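Whiteboard Markers in Shared Study Rooms: Storage, Cap Fit and Waste
Student Project Report
Prepared by Igor Bednárik
Department of Product and Materials Studies, Nulitz College

Summary

This report presents the results of a one-semester project on the use and disposal of dry-erase markers in the shared study rooms of the Matoušek Building. The project was carried out to find out why markers are thrown away while they still contain ink, and whether a change in storage would reduce the number discarded. A total of 349 markers were collected and examined. The report recommends a change in the way markers are stored and a simple check before disposal.

1. Background

The Matoušek Building has 6 study rooms that are open to all enrolled students. Each room has a wall-mounted whiteboard with a metal tray. Markers are supplied by the building office and replaced on request. Before this project no record was kept of how many were issued or of the condition in which they were returned.

Students who use the rooms regularly reported that a marker taken from the tray often does not write. The usual response is to put it back and try the next one. The same marker may therefore be tried many times before someone throws it out.

2. Aims

The project had two aims. The first was to establish the condition of markers at the point of disposal. The second was to compare storage in the board tray with storage in an upright holder, and with storage flat in a closed box.

3. Method

A collection box was placed in each study room and students were asked to put unwanted markers in it instead of the trash. The boxes were emptied by the author every evening after 8 p.m. Collection ended in December.

Each marker was examined at the workbench in the Prulum teaching lab. The following points were entered on a record sheet: color of ink, color of cap, whether the cap closed fully, condition of the tip, and any brand or type shown on the label. Each marker was then used to draw a line on a clean test board. Where the line was faint, the marker was capped, laid flat overnight and tested again the next day.

For the storage comparison, 30 new markers were divided equally among the three storage methods. They were left for 4 weeks. Each one was uncapped once a day, used to write a single word, and put back in the same position.

4. Identification and Cap Fit

Sorting by label took longer than planned. Several types look alike once the print has begun to wear, and small print was of little help in deciding which type a marker belonged to. It was decided to sort first by cap color and label color, and to use the brand or product lettering only as a second step.
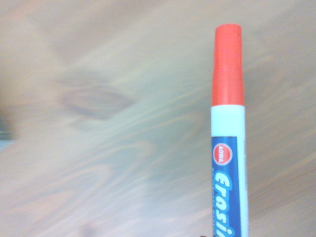
Cap fit was treated as the most important single item on the record sheet. A cap that is not pushed fully home lets the tip dry out, and a marker in this state is easily mistaken for an empty one. On types with a cap narrower than the barrel, such as the one with the red-orange cap and blue label, there is a small step where the two parts meet, and the examiner was instructed to look for an even join at this point. The white band between cap and label was a convenient background for the check. A cap that did not fit evenly was removed, wiped clean and replaced before the writing test was done.

5. Results

Many of the discarded markers wrote clearly on the first test, and others recovered after being laid flat overnight. Damaged tips were found mainly in markers from the two largest rooms, where the boards are used for group work. Loose or wrongly matched caps were found in all rooms.

In the storage comparison, the markers kept flat gave the most even line at the end of the period. Those stored upright with the tip pointing up were the first to fade. Markers kept in the board tray performed almost as well as those in the closed box, although they collected dust from the eraser.

6. Recommendations

Markers should be stored flat, either in the tray or in the Zondus box used in the trial. A test card should be fixed beside each whiteboard so that a marker can be tried before it is thrown out. The building office should keep the collection boxes in place for a further semester and record the number of new markers issued to each room.

Copies of the record sheet are held in the Prulum teaching lab and may be used by students continuing the work.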